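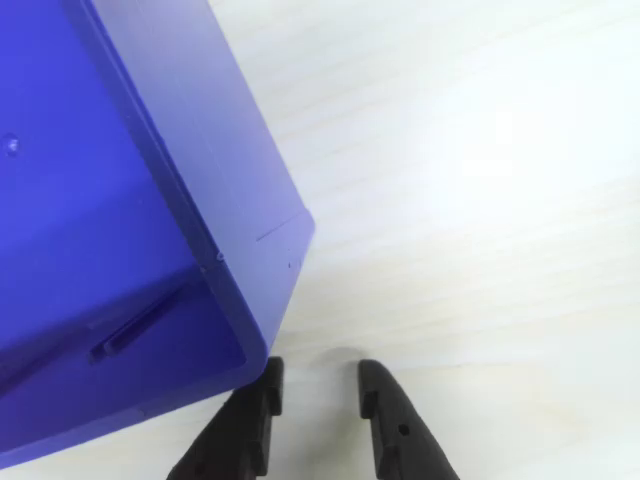 Figure 4.1. Wrist camera view, gripper open, blue box on the bench surface.

Unit 4: Approach and grasp of thin-walled containers

4.1 Purpose

This unit covers the last part of the approach, from the pre-grasp pose to first contact. Path planning across the bench was dealt with in Unit 3 and is assumed. Each group works on one arm and submits one log file and one written sheet.

4.2 Reading the wrist view

In Figure 4.1 the box runs out of view on three sides. No full outline can be fitted, so the box detector from Unit 2 will return either nothing or a poor match. Use the visible corner and the two edges that meet at it. The corner gives a position in the image; the edges give a heading.

The plastic is translucent, and its colour changes from lavender on the side wall to indigo on the large face. A single hue threshold set on one will lose part of the other. Set the lower and upper limits from samples of both, then check the mask before going further. The shadow between and just above the fingers should not be in the mask. If it is, raise the saturation limit.

The slot in the darker face is a useful second feature for heading. Do not use it as a grasp point in this unit.

4.3 Finger geometry

The two fingertips are not alike in outline as seen by the camera. The left has a squared, stepped tip; the right has a rounded, tapering one with a small hole in its face. Take the grasp centre from the calibration sheet for your arm. Groups who take the midpoint of the two tips in the image will get a sideways error.

4.4 Procedure

1. Load the Tuda workspace file and home the arm.
2. Move to the pre-grasp pose with the fingers open.
3. Save one image and run the mask script.
4. Work out the corner position and heading by hand and compare with the script output.
5. Send the correction as a relative move. Speed limit is 300 mm per minute.
6. Stop at first contact. Do not close the fingers until the log shows a steady reading.

The Delport controller drops any move command sent within 1,000 ms of the last one and gives no error. Set the wait in your script to 2,000 ms.

4.5 To hand in

The log file, the saved image with the corner marked, and answers to the following.

a) Which limit had the most effect on the mask, and why?
b) How does an error in heading change the point of first contact?
c) What would change if the box were opaque?

Reading: Darkden course notes, section on partial views. Sheets are due before the April lab.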